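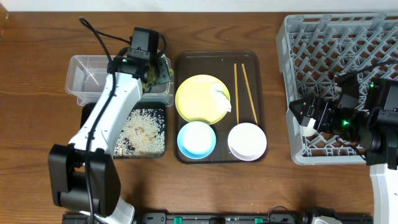
Last updated: July

Clearing the Table, Taught by Hand

On this page we collect pictures from the Zanside teaching room, where two robot arms learn to tidy up after a meal. Each arm is moved by a person, who holds a pair of smaller leader arms and makes every movement first. The robot copies, and the computer records it. One complete run from start to finish we call an episode.

For the meal task we want 200 good episodes before the first training. Tavion Obi made the first 50 of them, most in the mornings, when his hands are fresh. Mavis Strickland checks the recordings every Tuesday and takes out the ones where the operator hesitated too long.

The order of the task is always the same. Trash goes first into the clear bin, then the dishes and the chopsticks leave the brown tray and go to the gray rack. Paper napkins are harder than they look. They fold between the fingers, and through the leader arms you feel very little -- you must trust the wrist cameras. Tavion closes the gripper slowly and waits one moment before lifting.

Chopsticks took us the most practice. A new operator usually needs 11 tries before one clean pick, and we do not keep these tries in the set. Bowls are more friendly, if you take them by the rim.

Between episodes we change the places of the dishes a little, so the robot does not learn only one table.

The next task on our list is folding small towels, with 100 episodes to begin.

Contact: the Zanside teaching room | Copyright Zanside, all rights reserved | Back to top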